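Notes orateur, version longue. Durée visée : 25 minutes, questions comprises.

# Démonstration par téléopération en intérieur domestique

## 1. Point de départ (diapos 1 à 4)

- Rappeler le périmètre : manipulation sur table basse, bras unique, pince à deux doigts, opérateur à distance. Pas de locomotion.
- Jeu présenté : 618 démonstrations, collectées en septembre à l'appartement témoin de Kerkwood.
- Deux modes d'enseignement : guidage manuel du bras (kinesthésique) et télécommande par bras maître Brasteck. Dire tout de suite que les résultats portent surtout sur le second.
- Vue poignet : doigts écartés, plateau clair dans l'ouverture. Insister sur l'absence de repère de profondeur quand la surface est aussi uniforme. 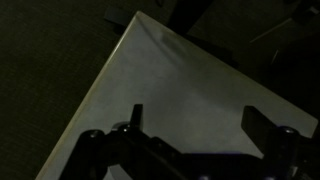 ## 2. Placement des caméras (diapos 5 à 9)

Ne pas lire le tableau. Donner l'idée : la caméra de poignet sert à la saisie, les vues extérieures servent à l'approche. L'opérateur regarde d'abord la vue extérieure, puis bascule. Le retard vidéo doit rester stable ; un retard variable gêne davantage qu'un retard long.

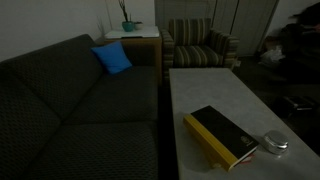

Le mobilier reste fixe d'une session à l'autre, les objets changent de position et d'orientation. Nous avons retenu 8 configurations de départ, tirées au sort avant chaque série. L'opérateur ne choisit pas.

Question probable : pourquoi ne pas augmenter l'éclairage ? Réponse : la politique est destinée à des logements, le soir. Un apprentissage sous projecteurs se dégrade dès que les volets sont fermés. Renvoyer à la courbe de la diapo 8.

## 3. Ce que l'opérateur enseigne sans le vouloir (diapos 10 à 14)

Partie centrale, ralentir.

- Hésitations : une pause au-dessus de l'objet est apprise comme une étape de la tâche. Couper au montage toute immobilité de plus de 2 secondes.
- Corrections : les garder. Une reprise après un contact mal engagé vaut plusieurs trajectoires propres.
- Objets plats : un livre posé à plat ne se saisit pas par le dessus. Il faut le pousser vers le bord ou attaquer la tranche. Deux livres empilés de travers posent un problème supplémentaire, celui du dessus glisse.
- Petits objets brillants : le reflet se déplace avec le point de vue, l'estimation du centre aussi.

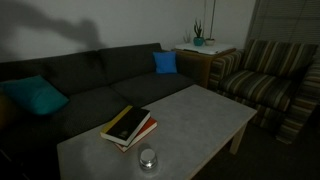
Sur le guidage manuel, rester bref. La main de l'enseignant entre dans le champ et la politique s'y accroche ; le masquage proposé par l'équipe Bielecka corrige une partie de l'effet, au prix d'un traitement par lots assez lourd. En télécommande, le défaut disparaît, mais on perd le retour d'effort. Nos opérateurs serrent trop fort pendant les premières séances.

Formation : jusqu'à 8 heures de pratique avant d'accepter des enregistrements. Les séries antérieures sont conservées à part, étiquetées « apprentissage opérateur ».

## 4. Encombrement et occultations (diapos 15 à 18)

Le bras masque l'objet au pire moment, pendant la descente. Déplacer la caméra extérieure règle un cas et en crée un autre. Nous avons préféré imposer une approche latérale dans la consigne.

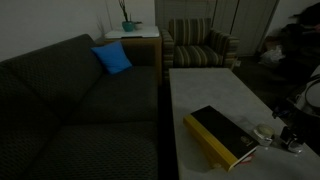
La consigne tient en une phrase et figure en tête de chaque série. Sans elle, deux opérateurs produisent deux stratégies incompatibles pour le même objet, et la moyenne des deux passe à côté.

Le format d'export est celui de Cesden, trajectoires articulaires et flux vidéo horodatés séparément. Signaler que la synchronisation se fait après coup.

Si le temps manque, sauter la diapo 17. Laisser la diapo 18 affichée pendant les questions.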